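4. Setting up the work table

The Bekusico handbook promises a table "ready in minutes." We have never managed it. Allow 25 minutes the first time, and ignore the claim that a white top cleans itself with a dry cloth.

1. Clear the tabletop and wipe it with a damp cloth, working toward the wood edge strip.
2. Go over any gray smudges a second time. Small dark specks may be in the surface for good. Leave them.
3. Dry the wood edge by hand.

CAUTION: Do not use scouring powder. The supplier says it is safe — our old table says otherwise.

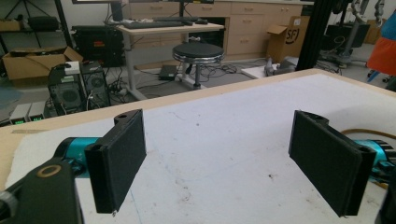 4. Set the stool where you can reach the table and the desk without dragging it. The ring under the seat is sold as a footrest. Try it before you trust your weight to it.
5. Keep the keyboard and mouse on the desk. They do not belong on the work table, whatever the layout sheet shows.
6. Check that the cabinet drawers behind the desk open all the way. If a shipping box is in front of them, move it or flatten it.

NOTE: Lucian Radu recommends waxing the wood strip every April. We tried it for 2 years and saw no difference. Skip it unless the wood feels rough.

7. Press down on each corner of the table in turn. If it rocks, adjust the feet before going on to section 5.

Questions about this guide: Hsiu-ying Wu, workshop desk | © 2020 Favus | Back to top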